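April 5, 2019
By Heledd Edwards

Section 3: Setting up the wrist camera and teaching your first pick

Okay, if you've made it this far, your Gradus arm is bolted down, it powers on, and you've done the homing routine from Section 2. Nice work! Now comes my favorite part, where the arm gets its eyes. I've set up the Firnurmont camera kit on 8 arms so far, and I still mess up step 4 if I'm talking to somebody while I do it, so put the phone away for half an hour.

You'll need the camera bracket, the short data cable (the one with the angled plug), the two long screws and the little hex key from the lid of the box. The Drastomer software should already be on your computer. If it isn't, go back and do that first. It's a big download and you'll be sitting there a while.

CAUTION: Switch the arm off at the controller before you put your hands near the gripper. The stop button holds the arm still but leaves power on the wrist. I want it off, off.

1. Turn off the controller and wait for the fan to stop.

2. Slide the bracket onto the wrist from the gripper side. It only goes on one way round. If you're forcing it, flip it.

3. Put in both long screws, finger tight for now.

4. Plug the angled end of the cable into the camera, then the straight end into the port marked C. Port D looks exactly the same and will take the plug quite happily, and then you'll get a black window in Drastomer and spend your afternoon reinstalling things. Ask me how I know.

5. Clip the cable along the forearm with the 3 soft clips. Leave a loop at the wrist big enough to put your fist through. Too tight and the cable pulls when the wrist turns, too loose and it catches on whatever's nearby.

6. Snug up the screws. Snug! The bracket is plastic and I have cracked one.

7. Power up, open Drastomer, and choose Wrist View from the Tools menu.

Note: the first start takes longer than the ones after it. The status line says "waiting" and then seems to give up for a bit. Let it be.

Getting the view right

You want both fingertips in the window, with clear tabletop between them. Loosen the screws a hair and tip the camera until you get there, then snug them again. Don't worry if the room behind looks crooked. The camera rides on the wrist, so when the wrist rolls, everything rolls with it (my colleague Oldřich Šimko spent ages trying to level his before he believed me). The software only cares where the fingers are.

8. Click Mark Fingers and drag the two lines so they sit along the inner edges of the fingers.

9. Close the gripper slowly with the slider. The lines should follow. If one lags behind, click Redo and try again with the gripper halfway open.

10. Save the profile. Give it a name you'll recognize in August, because "test2" won't mean a thing to you by then.

Teaching the pick

Drastomer learns a pick from you moving the arm by hand while it watches through the camera. Start with one light object that won't roll, and do the same move over and over with small changes in where you put it. I recorded 147 tries for my first one, which was overkill, but I was having fun. 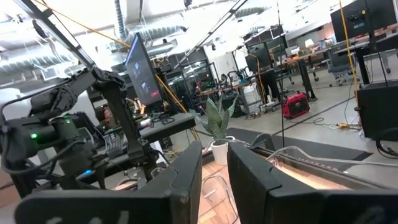 Clutter matters more than the manual that ships with the kit lets on. Before you record anything, look at what's sitting between the fingers in Wrist View and decide whether you want the arm to know about it. A thin cable looping across the wood, say, with a little white stick lying inside the loop, gives the software two skinny things to tell apart, and that's a hard first lesson. Move the cable. A potted snake plant at the far end of the table is easier to live with, as long as you keep it in the same spot for the whole session and keep the arm's path well short of the leaves.

11. Put your object down and click Record.

12. Press the soft button on the forearm and guide the arm to the object. Slow and steady, no jabbing.

13. Close the gripper, lift, and click Stop.

14. Shift the object a little and go again.

CAUTION: Keep your other hand out of the gripper while you guide. It's so tempting to nudge the object into place as the fingers come in. Don't.

If the recording stops by itself, check your disk space first, then the plug at port C. If the picture stutters, close any other program that uses a camera.

When you've got a decent batch, click Train and go get lunch. The settings for training (and how to hook the arm up to a Gronow conveyor, if you bought one) are in Section 4.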